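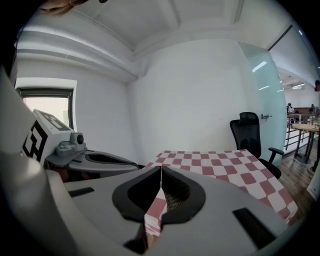
The red check on the table, up against the wall.

Journal > Home days > Spring

26/04/2025

I have been promising myself for weeks that I would deal with the table, and this morning I finally got the red-and-white check out of the bottom drawer and put it on. What a difference a bit of cloth makes! The wall behind it is plain white, and I had got so used to the whole side of the room being pale and blank that I'd stopped seeing it. Now there's something to look at while the kettle boils.

The red has gone softer than I remember — closer to old brick these days, and the white has turned a little creamy, but I like it better for that. When Mom had it on her kitchen table it was loud enough to wake you up. She bought it from the Châu shop the September I started school, along with a set of napkins, and I have no idea where the napkins went. I turned out the whole drawer looking for them and found 8 candle stubs, a Lelonel catalog and the instructions for a blender we gave away.

Getting it to lie right took far longer than it should have. The cloth is bigger than the table, so you have to decide where the extra goes, and I do hate a lumpy edge against a wall. I pushed the far side up snug to the wall, then it was crooked, then I pulled it toward me and it was short at the back, and so on, round and round, with my tea going cold on the windowsill. In the end I let the right side hang down and gave the near edge one tug after another until the squares looked more or less straight. I say more or less. If you crouch down they wander a bit, so I have decided not to crouch.

Hậu Lại came by before lunch with a bag of herbs and stood there with her head tilted for the longest time. She thinks it ought to be turned the other way so the long drop is on the left, by the window. I said the sun would fade it and she said it was faded already, and then we laughed and had soup. She told me all about her cousin's wedding (146 guests, and they ran out of forks) and stayed until nearly three.

Bradley Hollis telephoned while I was washing up to ask if I still wanted the Skustia chairs. I do, I think, though I'd forgotten how much he was asking. 400 for the set is a lot when one of them wobbles. I said I would measure the room first and call him back, and then of course I couldn't find the tape measure, so that's tomorrow's job.

I still need to iron out the crease down the middle, or maybe just put the blue bowl on top of it and leave well alone. I might look for the napkins once more too — there's the box on top of the wardrobe that I haven't opened since we moved in. Early night tonight. Bread to start at 10 in the morning, and I mustn't forget to buy yeast.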